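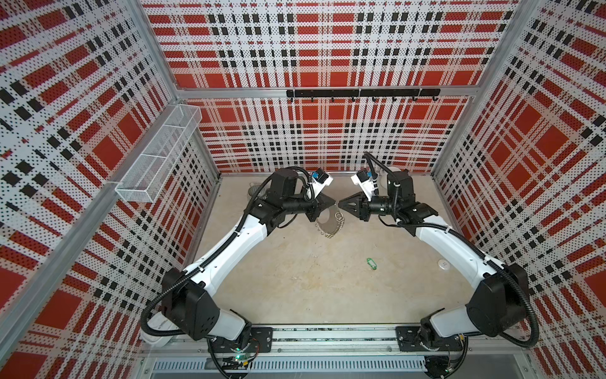
**Figure 1.** The Siltdale cell during key-ring work, with both grippers near the middle of the workspace.

## 3. Building the cell

We wanted a two-armed cell that a small group could put together in a shared workshop, with hand tools and parts that fit through an ordinary door. The result, which we call Milleck, has now been through two full rebuilds, and we are delighted with how much it can do for its size. Both arms sit on one long aluminum rail along the near edge of the cell (Figure 1), so the whole floor in front of them stays free for cups, tags and whatever else a task calls for. Each arm has a two-finger gripper and its own wrist camera. A fixed camera gives a third view of the same space.

### 3.1 Rail and bases

Our first version had the arms on separate stands. It worked, but every time somebody leaned on the bench the distance between the bases changed a little, and the calibration went with it. Moving to a shared rail was the best single change we made. The two bases now shift together if they shift at all, and we went from calibrating before each session to calibrating when we change a gripper. The rail also carries the slotted cable cover, which keeps the wiring reachable without taking anything apart.

Cable routing took longer than we expected. The conduit on each arm has to be slack enough for the elbow to open fully and short enough to stay clear of the wrist camera. We tried four lengths before we liked one. Sunee Srisuk's advice was to run both arms through their widest poses by hand, with the power off, and only then fix the conduit in place. We recommend this to anyone building something similar. It costs an evening and saves a good many snagged cables!

### 3.2 Walls and fixtures

The walls are perforated metal panels, and we are very fond of them. Anything with a hook or a clip can be hung on them and moved again in a minute, so the cell can be a kitchen corner in the morning and a key cupboard after lunch. For the work reported here we used a rack with seven hooks on the back wall, just above floor level, and a divided wire-mesh basket on the left wall near the back corner.

The plaid print on the panels is there on purpose. Our earlier plain walls gave the vision model very little trouble, and it then did poorly as soon as we carried the arms to another bench. With large red checks and dotted stripes behind the objects, the model has to find a thin silver ring against a busy background. We swap the print between blocks of sessions, and the Vatevberg group, who built a copy of the cell from our notes, use their own patterns.

### 3.3 Small metal parts

Key rings, chains and flat metal plates make up the hardest of our object sets, which we call Thongdee. A ring near the tip of a gripper can turn, slide or swing, and a short chain keeps moving after the arm has stopped. Two grippers working close together also hide the part from at least one camera much of the time. We therefore taper the fingers and keep all three views in the training data, even when one of them shows mostly gripper.

We recorded 592 episodes with this set. Each was limited to 80 seconds, and the operator took a break after every 15. Episodes in which a part was dropped were kept and labeled, and the recovery motions in them proved to be some of the most useful data we have. Adding them helped most on the handover step, where one arm has to let go at the right moment while the other is already holding on. Training details, including the schedule of 2,000 warm-up steps, are given in Section 4.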